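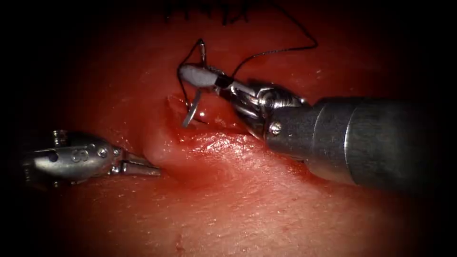

So my gallbladder is gone, and a bunch of you wrote to ask how the first weeks went. Mostly I was bored and hungry! I walked to the mailbox and back on day two, then as far as Camano Street by the second Sunday, very slowly, with a pillow held against my belly in case I sneezed (do this, please).

Food was the tricky part. I stuck to toast, rice and my neighbor's chicken soup, and the one time I got cocky with fries I was sorry by bedtime. My step counter said 200 the first day home and 2,000 by the end of that week, and I was as proud as if I'd run a marathon.

Thank you to Costel Bălan for driving me home and taking every speed bump at a crawl. I owe you a pie, as soon as I'm allowed to lift the big dish.
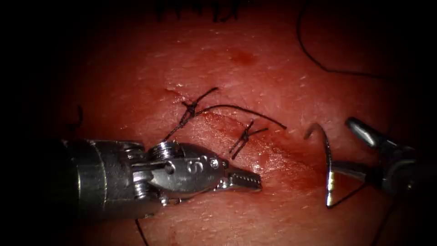 What's in my bag for next time
Loose pants, a long phone cord, peppermint tea for the gas pains, and slip-on shoes. I forgot the shoes and regretted it all the way to the car.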